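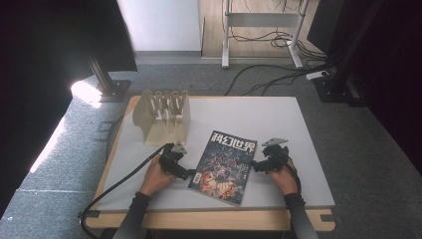
Photo: Drollbridge Magazine Library

Magazine sorting and racking: frequently asked questions

These answers are for anyone lending, giving or borrowing magazines through the Drollbridge reading room. Last updated Sat 27 January.

Which magazines do you take?

Most kinds. Science fiction, natural history, craft, railways, cookery and general interest all go out regularly. We take titles in any language, and the Chinese shelf, which includes 科幻世界, is one of the busier ones. We don't take newspapers, catalogues or free supplements that have come away from their parent issue.

Do issues have to be in perfect condition?

No. Creased corners and a worn spine are fine. We turn away anything with mould, missing pages or a cover that has come off completely. If the staples are rusty, tell us when you hand the issue over and we will keep it apart from the rest until it has been looked at.

How should I lay a magazine down to check it?

Flat on a clear table, front cover up, with the whole issue supported. Don't let the spine hang over the edge. Look at the front cover, turn it over for the back, then go through the pages from the front without forcing it open. Glued spines crack if they are pressed flat, and once a page has dropped out the rest tend to follow.

Should I take stickers and labels off the cover?

Please leave them. Old price stickers and subscription labels often bring the ink away with them, and dark covers show the damage badly. If a label has your home address on it, cover it with a plain paper label of your own and we will leave that in place too.

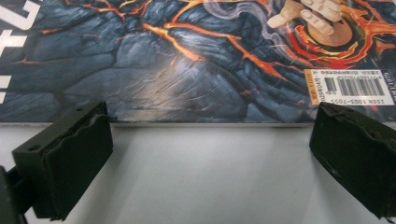

Dark printed covers also pick up finger marks more readily than pale ones. Wash and dry your hands first and hold the issue by its edges. A dry, soft cloth will lift most marks. Don't use water, polish or screen wipes.

Where do I find the issue number?

It depends on the publisher. Try the spine first, then the front cover near the title, then the contents page. On many magazines it is also printed close to the barcode. The short extra block beside the main barcode is often an issue code, but it doesn't always match the number readers use, so please write down the printed issue number if there is one.

What if I can't read the language?

Copy the title as well as you can, or leave that line of the slip blank and put the year. We would sooner have a blank than a guess. Issues with blank slips go in the Rajan tray by the door and are listed later.

Do you use magazine boxes or racks?

Both. Open racks are for issues out for reading, and closed boxes are for storage. The boxes are the Flistent A4 size, which hold 26 issues of an ordinary monthly. Fewer will go in if the issues are thick. Leave enough slack to slide one out with two fingers, and if a box is only part full, put a piece of stiff card behind the last issue to stop them all slumping.

Is it better to store them upright or flat?

Upright for anything with a firm spine. Thin stapled issues bend over time if they stand alone, so we lay those flat in piles of 5, with the spines alternating left and right. Large formats always go flat.

Do you use plastic sleeves?

Only for issues older than the library itself, and for covers with a tear. Use the Wavance sleeves from the drawer and leave the top open. Sealed sleeves trap damp.

What should the table look like before I start?

Clear and dry, with drinks kept on the windowsill shelf. Wipe it down and let it dry fully before any paper goes on it.

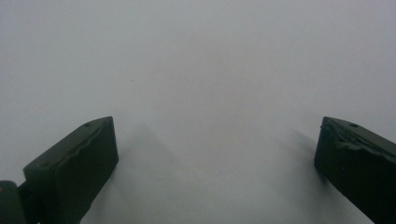
When you have finished, check under the table for loose inserts. Posters, bookmarks and order forms belong with the issue they came from. Tuck them inside the back cover and write "insert" on the slip.

How many can I borrow?

Up to four issues at a time, for four weeks. You can renew once unless another reader has asked for the issue. Bound volumes and anything in a sleeve are for reading here.

How big is the collection?

At the last full check, in October, there were 2,675 issues on the list. Issues waiting in the tray aren't included in that figure.

Can I have my magazines back if I change my mind?

Yes, if they haven't yet been listed. After that they are part of the collection. If you only want to lend a set, ask for a loan form before you bring it in, as we can't change a gift to a loan afterwards.

What happens to duplicates?

We keep the better copy and put the other on the swap shelf. Take one, leave one if you can. Swap shelf issues don't need a slip and don't have to come back.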